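Floor Sheets and Ground Covers: Frequently Asked Questions

Last updated Apr 28, 2025

What sizes can I borrow?

Small and large. The small sheet covers the floor under a single table. The large one is meant for a room where people will be sitting or working on the floor. If you are between sizes, take the large one and fold an edge under.

How do I reserve one?

Fill in the loan form at the front desk or call extension 2427. Give us the room, the date, and the size you want. Reservations can be made up to 8 days ahead. We don't hold sheets past noon on the day of pickup.

Is there a charge?

No charge for member groups. Outside groups using the Mundow rooms pay a deposit, which is returned when the sheet comes back.

How should I lay a sheet in a room with a plank floor?

Sweep first. Grit under a sheet will scratch the boards when people walk on it. Open the sheet in the middle of the room, then pull it out toward the walls one corner at a time. Stop when the far edge meets the baseboard. It does not have to line up with the boards.

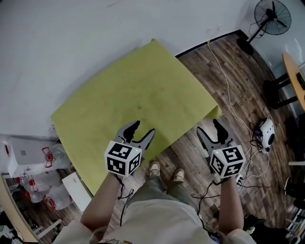 Linness House Room Setup and Equipment Loans

Yellow-green is fine for any use. A large sheet can sit at an angle, as long as the part you need is covered. Small wrinkles like these can be left alone, but a ridge tall enough to catch a shoe should be pulled flat before anyone walks across it.

The sheet I got has stains on it. Did I get a dirty one?

Probably not. Sheets are washed between loans, but paint, tea, and floor polish leave faint marks that don't come out. We keep using a marked sheet until it tears. If it feels sticky or smells, bring it back and we will swap it.

Can I tape it down?

Use the low-tack tape we supply, on the sheet and floor only. Do not tape to the white walls. The paint in the Naretero Room was redone in October and it lifts easily.

What about fans and cords?

Stand fans go against the wall with the base flat on the floor, off the sheet. Run cords along the wall where you can. If a cable has to cross the boards, keep it clear of the door and don't run it under the sheet, where people can't see it and will step on it. Small appliances that sit on the floor should be off the sheet too.

Do I have to move the table?

Only if it is in your way. The round tables can be moved by two people. Lift them. Please do not drag them, since the metal legs mark the wood.

Can we wear shoes on the sheet?

Yes, clean ones. No cleats or heels. Groups with small children usually ask for shoes off, but that is up to the group leader.

How do I fold it?

Shake it out outdoors if you can. Fold in half lengthwise, then in half again, and roll from one end. Tie it with the cord that came with it. A damp sheet should be returned unfolded, over the rail by the desk, with a note saying which room it came from.

Where do I return it?

To the shelf in room 238, on the lower level. If the door is locked, leave the sheet with the front desk and sign the loan form. Please don't leave it in the room you used.

I lost the cord or tore the sheet. What now?

Tell us. A lost cord is no problem. For tears shorter than your hand we patch the sheet ourselves. For anything bigger, Sofia Vasilakis will contact you about a replacement.

Can I buy the same kind for home?

We order ours through Mihăilă, item 776. We don't sell them from the desk.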